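Gallery: teaching the planner about small round things
Reading time: 2 min

Print | E-mail

Femke Van Dijk and I have spent most of July on the grasp planner in Tumia, and here are a few pictures from our demonstration sessions. 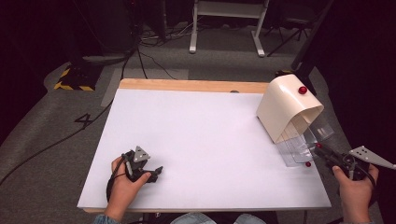 Our planner learns from recorded hand paths, which Sem Schouten kindly trims into short clips (222 so far, bless him!). The clear flaps under the cream arch are lovely to look at and dreadful for depth estimates, so we now lean on colour to find the red balls.

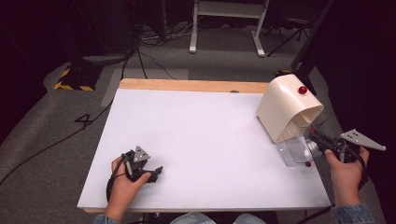
Right gripper reaching into the dispenser.

Timing came next, and Femke rewrote the part that lines up the two hands,

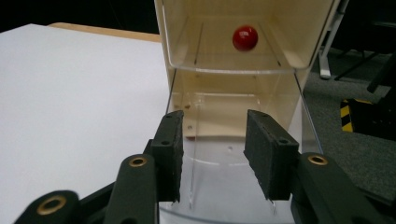 which had been drifting by 8 frames on the longer clips and is now down to 2.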